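I have been to see a lot of small theater this year, mostly because the Clastura Playhouse is a short drive from my house and they sell rush seats at 6 p.m. if you're willing to stand in the lobby and look hopeful. This time it was Saltis, a musical I'd somehow missed completely even though half my online theater friends have been humming it at me for ages.

Quick background, for anyone as behind as I was. Saltis is set in a salt works town in the last summer before the works shut down. Two acts, cast of 14, and the band sits up on the back wall of the set where you can see them (I love this, always do this). It started life as a song cycle, and you can tell. The first act is basically one terrific number after another with a little bit of talking to glue them together. The second act remembers it has a plot and gets a bit panicky about it.

But oh, those songs! "Weigh Me Again" is the one everybody knows, and yes, I teared up. The one that really got me was "Drirkenel," which is the name of the ferry and also, sort of, the name of everything the foreman's daughter wants. It begins as a plain little waltz for one voice and piano, and then the whole company drifts in underneath her, not even on words at first, just humming. I had goosebumps all the way down my arms. The man next to me was conducting with one finger and I don't think he knew it.

I was less crazy about the sound. The Clastura has 317 seats and every single person on stage was miked like they were playing an arena. I lost most of the lyrics in the big Act One closer, and it's a patter song, so the lyrics are kind of the whole point. The last time I saw a show at the Coetzee, which holds 2,254, I caught every word from the back of the balcony. Go figure.

The choreography was fun without being fussy, and there's a bit with brooms that got its own round of applause. I do wish they'd trim the courtroom business in Act Two. We know how it's going to go, the characters know how it's going to go, and there's a perfectly good ballad waiting on the other side of it.

Afterward I went across the street for something hot and sat there way too long reading the program, including all the bios, which I always do.
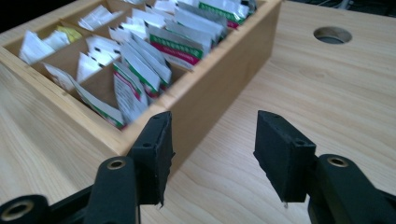

So many little packets to pick from.

Anyway, I came home and went looking for a recording. There's a cast album from the original production, but it leaves out the ferry reprise, which is a crime. If anyone has a lead on a fuller version, leave me a comment! Saltis runs through the end of June, and I'm already thinking about going back and sitting on the left side, closer to the piano.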